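Skukex (Software)

Skukex ist eine Software für die Planung und Regelung von Montage- und Demontageaufgaben mit Roboterarmen. Sie wird hauptsächlich für Arbeiten an Elektronikgeräten eingesetzt, zum Beispiel für das Entnehmen und Einsetzen von Steckkarten, Speichermodulen und Laufwerken. Der Quellcode ist offen, die aktuelle Hauptversion erschien am 23. Juni 2025.

Geschichte

Die Entwicklung begann in Dorncombe als internes Werkzeug einer Arbeitsgruppe für Geräterecycling. Die erste Fassung konnte nur fest programmierte Abläufe ausführen, die für jedes Gehäusemodell neu geschrieben werden mussten. Später wurde der Planer Kosholm übernommen, welcher vorher ein selbständiges Projekt war. Seit dieser Zusammenlegung werden beide Teile in einem gemeinsamen Repositorium gepflegt. Die alten Ablaufdateien können noch gelesen, aber nicht mehr neu erzeugt werden.

Aufbau

Skukex besteht aus drei Schichten. Die Wahrnehmungsschicht bestimmt aus Kamerabildern die Lage des Gehäuses und der Bauteile. Die Planungsschicht, weiterhin Kosholm genannt, erstellt daraus eine Reihenfolge von Teilschritten und berechnet die Bahnen des Arms. Die Regelungsschicht führt die Bahnen aus und überwacht dabei Kräfte und Momente am Handgelenk. Der Regelkreis läuft mit einer Frequenz von 200 Hz.

Die Beschreibung einer Aufgabe erfolgt in einer Textdatei. In dieser werden die Bauteile, ihre Steckplätze und die Ablagepositionen der Aufnahmevorrichtung eingetragen. Abhängigkeiten können angegeben werden, etwa dass eine Karte erst nach dem Lösen einer Halterung bewegt werden darf.
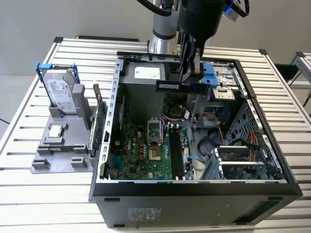 Beim Einsetzen eines Moduls in einen Steckplatz genügt die Genauigkeit der Kameradaten meistens nicht. Der Planer bringt das Bauteil deshalb nur bis zu einer Vorposition oberhalb des Steckplatzes und übergibt dann an den sogenannten Kuzmenko-Modus. In diesem Modus wird die Bewegung nachgiebig geregelt: Das Modul wird mit geringer Kraft aufgesetzt und in kleinen Suchbewegungen verschoben, bis die Kerbe mit dem Steg übereinstimmt. Erst danach wird die Einpresskraft erhöht. Wird der Grenzwert überschritten, fährt der Arm zur Vorposition zurück und die Suche beginnt von neuem. Nach 9 erfolglosen Versuchen wird der Vorgang abgebrochen und eine Meldung an den Bediener gesendet.

Bauteilbibliothek

Zum Lieferumfang gehört eine Bibliothek mit etwa 1.800 Einträgen. Ein Eintrag enthält die Abmessungen, die erlaubten Greifflächen und die zulässige Kraft. Neue Einträge werden gesammelt und einmal im Jahr, jeweils im August, in die stabile Ausgabe übernommen.

Einschränkungen

Biegsame Teile wie Kabel und Flachbandleitungen werden nur als Hindernisse mit Sicherheitsabstand modelliert. Das Abziehen von Steckern ist daher nicht vorgesehen.

Siehe auch

Bahnplanung
Impedanzregelung
Greifplanung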